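Saving the small stuff: a talk with Maricica Toma 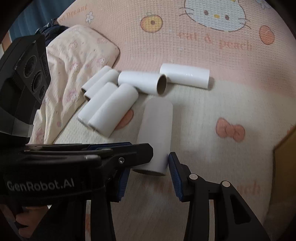 Page last changed: May, 20:55

Maricica Toma has run the craft table at the Vurnitz children's library for 35 years. She buys almost nothing for it. Parents bring in egg boxes, yarn ends, bottle caps and cardboard tubes, and she sorts them at home in the evening.

"My mother kept string," she says. "I started with buttons. When I came to the library they gave me a cupboard and no money, so I asked people for what they were throwing out."

The cupboard is now a back room. She would like a second one, but the building is full and the roof needs work first.

I asked what children make these days. "Castles. Always castles, and then cats. One boy, Edo, spent a whole winter on a train station. He wanted timetables on the walls, so we sat down and wrote timetables."

Tubes go fastest, she says, and glue is the only thing she runs short of. She won't take glitter. "I took it once. It was in the carpet for 5 years."

Her colleague Delia Matei will take over the table when she retires. Toma has no plans to stay away. "I'll bring my own bag of things to the desk like everybody else, and Delia can tell me if she doesn't want them."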